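Re: [toyswap] Play kitchens, wood vs. plastic, and what to pay

Posted to the list Saturday, 9:14 am 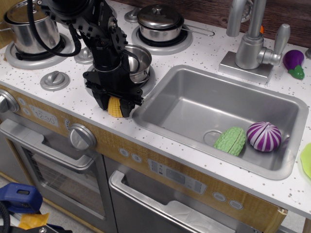
On Friday night, Fistton wrote:

> I'd buy the fancier one and be done with it. We had a cheap
> plastic kitchen for two years and the kids lost interest
> by the first winter. Metal pots, a sink that is a real
> basin, knobs that look like knobs. They know the difference.
> The Cornus is $300 new and you'd get most of it back when
> you sell it on. Also get the big food set, the 1000 piece
> one if you can find it, so they never run out of things
> to cook.

I'm not sold, on several counts.

First, "they know the difference." Do they? My two spent most of June making soup in a dog bowl. I like the steel pots with the lids too, and the speckled counter, and the little wire rack behind the oven window. I also notice that I'm the one who likes them. A four year old wants something to put in something else and then take out again. I will give you the sink. A set-in basin gets used for everything, and the painted circle that passes for a sink on our old one never fooled anyone.

Second, the resale. I have been watching the swap listings since spring and I don't see people getting "most of it back." I see the same Cornus relisted every other week with the price dropping, usually with the faucet missing. If somebody here has sold one for close to what they paid, speak up, because I'd like to know what you wrote in the ad.

Third, 1000 pieces of food. No. Where does it go? Right now we have corn, an eggplant, a striped onion and that bumpy green melon my son calls the pickle, and I'd say that is plenty for dinner. Half of it lives in the sink anyway. The Dobson set we were handed down said 788 pieces on the box, and most of those turned out to be coins and cardboard menus. I donated it the same month.

What I'd really like to hear about is wear. The wood grain on the front trim worries me more than anything else. Ours is near the back door and gets kicked. Has anyone had that kind of finish lift at the corners, and did glue hold? And do the burners stay put or do they come off in small hands? The Walalum people told me by email that theirs are "fixed for life," which sounds like something you say before the warranty runs out.

I have a secondhand one on hold until Saturday night at the church sale, no box, no instructions. I'm leaning toward taking it, mostly for the sink and the pots. Talk me out of it if you've got a reason.

Not interested in hearing about the ones with sound effects.

--
To unsubscribe, reply with "off" in the subject line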